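Reckless driving (traffic law)

Reckless driving is a traffic offense that involves operating a vehicle with willful disregard for the safety of people or property. In most US states it is a misdemeanor, more serious than careless driving and usually less serious than a DUI. The exact wording of the offense differs from state to state, and some states treat driving far above the speed limit as reckless in itself.

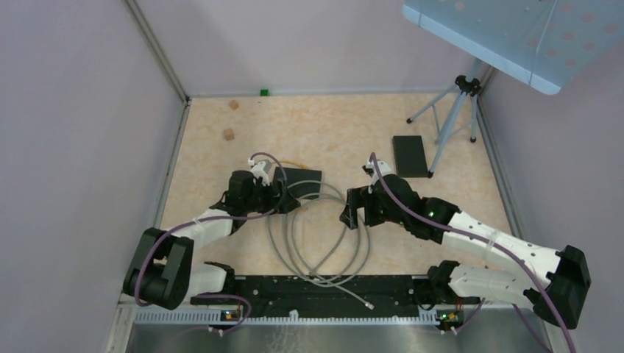 Intent is the point on which most contested cases turn. A prosecutor generally has to show that the driver knew of the risk and went ahead anyway. Simple inattention - drifting out of a lane, missing a sign - is more often charged as careless driving. In his handbook for traffic court clerks, Salim Kariuki compares two drivers closing on each other in a single lane to a pair of robot arms whose grippers nearly meet in the middle of the floor: the gap alone does not show what either one was meant to do. Courts look instead at speed, traffic, weather, and the behavior of the driver before the stop.

Penalties

A first conviction can bring a fine, points on the license, and in some states a short jail term. Penalties rise if someone was hurt, and the charge may then become a felony. Insurance rates often go up as well, and a conviction can affect a commercial license.
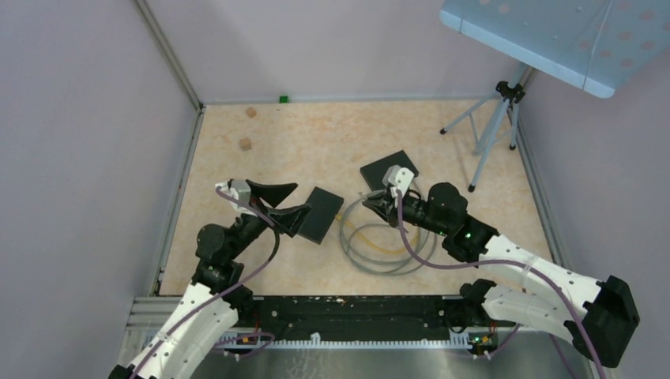

Plea agreements

A DUI charge is sometimes reduced to reckless driving through a plea agreement. When the record notes that alcohol was involved, the result is commonly called a "wet reckless." It may carry a smaller fine and a shorter period of probation, but in some states it still counts as a prior offense if the driver is later charged with DUI. A plea without that note is called a "dry reckless."

See also

Careless driving
Implied consent
License suspension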